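**Glaze crazing on Brata mugs after dishwasher cycles**

**kilnside_wade** (2018-08-01)
Two of my Brata mugs have fine crazing on the inside wall after 15 cycles at 65 °C. Same cupboard, same detergent as the Clumau ones, which show nothing. Is this thermal shock or a poor glaze fit?

**greyslip**
Glaze fit. The glaze shrinks more than the body on cooling and ends up in tension. The dishwasher only speeds it up.

**kilnside_wade**
They were fine on the shelf for 19 months. I store mugs hung up so the foot ring can dry.
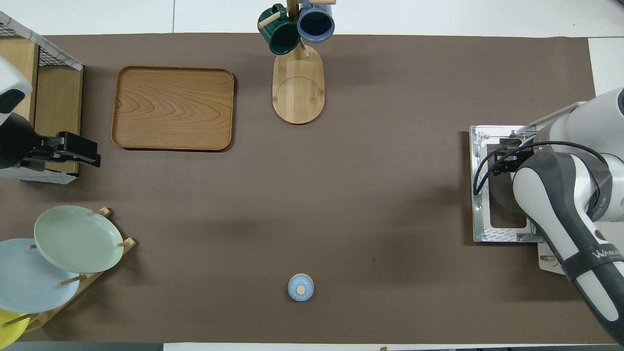
If it was fit, I'd expect lines straight out of the kiln.

**tannin231**
Disagree with greyslip. Delayed crazing is usually moisture expansion in a porous body. Weigh one dry, boil it for 2 hours, weigh it again.

**greyslip**
Still a fit problem, just a marginal one. Stoneware fired to maturity barely takes up water.

**kilnside_wade**
Dry 231 g. Will boil tonight and post the wet weight.

**tannin231**
Towel the surface off first or the reading is useless.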